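片付けロボットは、もう家に来てくれるのか。見学してきました

2024年4月7日

「で、洗濯物はいつ畳んでもらえるの?」

ロボットの取材に行くと言うと、だいたいこう聞かれます。わかります、わたしも聞きたい! うちの洗濯物はソファの上でもう山というより地形になっていて、毎朝そこから靴下を発掘しているんです。というわけで、家事や売り場の仕事を機械にやらせようとしているJarkmontという小さな会社の公開見学日に行ってきました。駅からバスで終点まで、そこから坂。運動靴で正解でした。

迎えてくれたのは開発担当のGemechu Worknehさん。開口一番「先に言っておきますが、洗濯物は畳めません」と言われて、あ、そうですか……と肩を落としたところから取材が始まりました(ちなみに、わたしがまだ何も聞いていない段階です。よほど毎回聞かれるんでしょうね)。

いま取り組んでいるのは、もっと地味な作業です。いろんな小物がごちゃっと入った箱から一つずつつかんで、隣の箱に移す。それだけ。正直、最初は「それだけ?」と思いました。でも考えてみると、台所の引き出しの整理も、おもちゃ箱の片付けも、お店の返品の仕分けも、やっていることはほとんどこれなんですよね。つかんで、持ち上げて、よそに置く。家事の半分くらいはこれでできている気がします。

見学の時点で、この春の試験でつかむのに挑戦した回数は829回。そのうち一回目でちゃんと移せたのが479回だそうです。半分は超えている、けれど六割には届かない。この数字をどう受け取るかは、見学者のあいだでもかなり分かれました。わたしの隣にいた方は「すごい」、その隣の方は「うちの三歳児のほうが上手」。どちらの気持ちもわかります。

残りの失敗のうち、109回は「つかんだのに途中で落とした」もの。あとは、そもそもつかめなかったり、二ついっぺんに持ち上げてしまったり、だそうです。二ついっぺんなら得した気分になりそうですが、仕分けの仕事では立派な失敗です。歯ブラシと一緒に電池が売り場に並んだら困りますから。
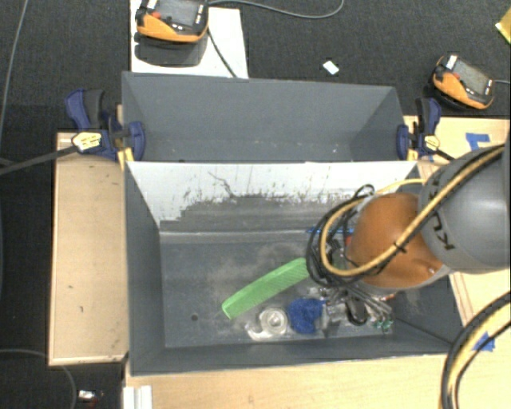 ロボットは箱の中のごちゃごちゃした小物を、もう人並みに片付けられるんですか?

一つずつなら移せる物も多いのですが、速さと確実さではまだ人にかないません。とくに透明な物、薄い物、ほかの物の下に入り込んだ物は苦手で、人が横で見ていて、ときどき手を貸す前提で動かしている段階です。

透明な物が苦手、というのは聞くたびに不思議な気持ちになります。透明なテープなんて、わたしたちは見つけるのに苦労しても(端っこ、どこ!)、つかむのには苦労しませんよね。ところがカメラ頼みの機械にとっては、向こう側が透けて見えるので、どこまでが物でどこからが箱の底なのかが決めにくいのだとか。くしも案外くせ者で、床にぺたっと寝てしまうと指先を差し込むすきまがない。Worknehさんいわく「くしの担当になった日は、みんな少し口数が減ります」。見学のあと、洗面台のくしを持ち上げるとき自分の指をじっと見てしまいました。まず端を軽く押して、浮いたところをつまんでいるんです。わたし、毎朝こんな高度なことを!

ふわふわした物は逆に、つかむのは楽なのに形が変わるのがやっかいだそうです。持ち上げたつもりで毛先だけつまんでいる。これは洗濯物が畳めない話ともつながっていて、タオル一枚でも、置き方によって形がまるで違ってしまいます。うちの靴下が発掘される日々は、当分続きそうです。

では、お店のほうはどうか。日用品店のPrashamで売り場の責任者をしているFotini Pappasさんが見学に来ていたので、お茶をいただきながら話を聞きました。Pappasさんの店では毎晩、お客さんがあちこちに置いていった商品を棚に戻す作業があって、これが地味に大変なのだそうです。

「全部やってほしいなんて言いません。夜のうちに種類ごとに分けておいてくれたら、朝のわたしたちがどれだけ助かるか」

つまり、遅くてもいい仕事ならもう出番があるのでは、という考えです。なるほど、と思いました。人が寝ているあいだに、ゆっくり、ときどき落としながらでもやってくれるなら、スピードはそれほど問題になりません。ただ、落とした物を誰が拾うのかという話になって、Pappasさんも「そこなのよねえ」と笑っていました。いまのところ、止まったら人が行って直すしかないので、夜中に無人で、というのはまだ先のようです。

少し冷静な意見もありました。倉庫向けの設備を扱うKalogeropoulosのManolis Sotiropoulosさんは、同じ形の箱をひたすら運ぶような仕事ならとっくに機械が得意だけれど、家の中は毎日ちがう、と言います。「倉庫は機械に合わせて作れます。でもお宅の台所を機械に合わせて作り直したいですか?」。したくないです。引き出しの奥に何年も住んでいる謎のゴム栓も含めて、うちの台所なので。

Jarkmontでは次の段階として、家庭向けの試験をHomskaという名前で6月に始める予定です。いきなり一般の家に入れるのではなく、まず台所を模した部屋を用意して、引き出し一つ分の片付けから。扱う小物は2,000点を目標に集めているそうで、見学者も「いらない物があればどうぞ」と声をかけられました。わたしは鞄の底から、もう書けないボールペンと、どこのものかわからない小さな鍵を出しました。鍵のほうは「これは本当に大丈夫ですか」と確認されて、急に不安になり、持ち帰りました。

集める係のAntigoni Psarrasさんによると、いちばん喜ばれるのは変な形の物だそうです。整った四角い箱ばかり練習させても、家の引き出しでは役に立たない。計量スプーンの束とか、半分使った付箋とか、片方だけの手袋とか、そういう「どの家にもあるけれど説明しにくい物」が歓迎なんですって。うちの引き出しをそのまま持っていけばよかった。

気になる値段については、まだ何も決まっていないとのことでした。「洗濯機くらいになりますか」と食い下がった方がいましたが、Worknehさんはにこにこしたまま答えませんでした。あの笑顔、たぶん洗濯機では済まないと思います。

帰りのバスでは、一緒に見学していたAniela Krawczykさんと隣になりました。ひとり暮らしのお母さんの家の片付けを手伝っていて、何か役に立つ物はないかと見に来たそうです。期待はずれでしたかと聞いてみたら、意外な返事でした。「床に落ちた物を拾うだけでいいんです。母は腰が悪いので、それだけでも毎日電話しなくて済むかもしれない」。たしかに、畳むとか仕分けるとかの前に、ただ拾って台に置くだけの機械がほしい人は、思ったより多いのかもしれません。この話、あとでメールでWorknehさんに伝えたところ、「拾うだけなら箱の底からより楽な場面もあります。ただ、人のそばで動かすなら安全の確認がずっと厳しくなります」と、うれしそうな、でも慎重な返事が届きました。

次の公開見学はHomskaの試験が始まってから、台所の部屋のほうで開くそうです。小物の寄付もそのときまた受け付けるとのこと。刃物、電池、食べ物、それから何の鍵かわからない鍵は持ち込まないようお願いします、と案内に書き足されるそうです。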